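去Nemen办公家具开放日逛了一整天

对办公桌有点痴迷的人,大概都能理解我收到报名确认时的心情。Nemen一年只开放一次样板楼层,平时只接待企业采购,这次总算让我们这些普通爱好者也能进去摸一摸、坐一坐。日期是14/08/2023,我提前半个多小时就到了门口,结果前面已经排了一小队人,有人手里还拿着自家书房的平面图,看得我很后悔没带卷尺。

门口领胸牌,我的编号是3551,按小组进场。带我们这组的是Nayara Paiva,她在公司里负责工位布局,说话很快,走路更快,一边倒着走一边给我们讲隔断高度,居然一次都没撞到椅子!她说样板楼层跟展厅不一样,每张桌子平时都有同事在用,开放日只是把过道让出来给大家看,所以我们看到的就是平常上班的样子。我一听就高兴了,因为展厅里那种摆一盆绿植、一本精装书的桌子,看再多也看不出门道。

整层有52个工位,分成三个区。靠电梯的是Mirnside区,用的是可升降的桌架,按一下按钮就慢慢上去,声音很轻。同组一位大叔把桌子升了又降、降了又升,玩了好几个来回,后面的人都在笑着等他。我自己也试了,站着打字的时候手肘正好落在桌沿上方,很舒服。不过这一区的线都收在一个布袋里,拉链有点紧,我当场就跟Nayara提了,她认真地记在了本子上。

往里走是Rezende区,专门给需要开视频会议的同事用,隔断加高加厚,坐进去以后外面的说话声一下子就闷了下去。我在里面坐了一会儿,舍不得出来。唯一的遗憾是颜色偏深,个子矮的人坐着会觉得有些压抑,跟我一起进去的姑娘也这么说。

最喜欢的还是靠窗那边的Jollimari区。这一区走的是最朴素的路线:浅色桌面、灰色隔断,桌上再加一层白色的架板,前角做成圆弧,手腕搭上去一点都不硌。我以前一直以为桌上架只能拿来垫显示器,窄窄的一条,没想到这里的架板几乎跟桌子一样宽,显示器和键盘都放在上面,旁边还能搁一瓶柠檬苏打。看到那个亮黄色的瓶标我就觉得亲切,我家桌上也常年有一瓶喝剩的饮料。灰白的底子配上这么一点黄,真是好看!

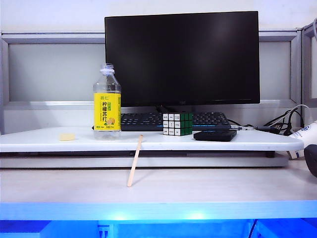 桌上架会不会让键盘的位置太高?
要看椅子能不能跟着调。把椅子升到手肘与键盘齐平,如果这时脚踩不稳地面,就加一个脚踏;椅子不能升高的话,还是把键盘放回下层桌面比较好。

这个问题是我们组里好几个人同时想问的,后来大家干脆围着一张空椅子轮流调高度。我身高不算高,升到合适的位置以后脚尖刚刚能着地,踩上脚踏就稳当多了。Nayara还教了一个笨办法:闭上眼睛,肩膀放松,双手自然抬到打字的姿势,再睁眼看手离键盘差多少。我回家以后给全家人都试了一遍,我妈的椅子居然矮了一大截,难怪她老说肩膀酸。

隔断也值得说几句。Jollimari区的隔断是浅灰的金属边框,中间嵌一块哑光的板,颜色很淡,坐下来看着不晃眼。拐角处的两块板可以调角度,Nayara现场演示了一次,松开底下的旋钮,推一下,再拧紧,前后不到一分钟。我特别喜欢这种不用叫师傅上门的设计。有位在小公司做行政的大姐听得最仔细,连旋钮是什么规格都问了,说她们公司每次换座位都像搬一次家。

中午在楼下食堂吃饭,饭票12元,包含一荤两素和一碗汤。番茄炒蛋偏甜,合我口味,紫菜汤淡了点。食堂的桌子也是他们自己做的,桌边的挂钩可以挂包,我趴下去看了半天它是怎么固定的,旁边的小朋友也跟着我趴下去看。

下午是动手环节,每人一块小样板,自己装一条桌底理线槽。配件袋里有14颗螺丝,说明书只有一张纸,画得很清楚。我装反了一次,拆了重来,最后还是比同桌的小伙子早装完,得意了好一会儿。装好的样板可以带走,现在就钉在我书桌底下,插线板终于不用躺在地上积灰了。

给想去的朋友提几个醒:样板楼层冷气很足,带件薄外套;拍照可以,但别动桌上的私人物品,文件也不要凑近看;想量尺寸的一定自己带卷尺,前台只有一把,一直被人借着。停车场入口在楼的背面,导航会把人带到正门,我就绕了一大圈。

出门前我在留言本上写了两条意见,一条是布袋的拉链,另一条是希望桌上架能出一款窄一点的,给家里桌子小的人用。Nayara看了以后说,窄款的样品已经在试了,九月份会摆到楼下的小展间里,不用预约就能看。我已经跟排队时认识的那位带平面图的朋友约好了,到时候一起去,这次我带卷尺。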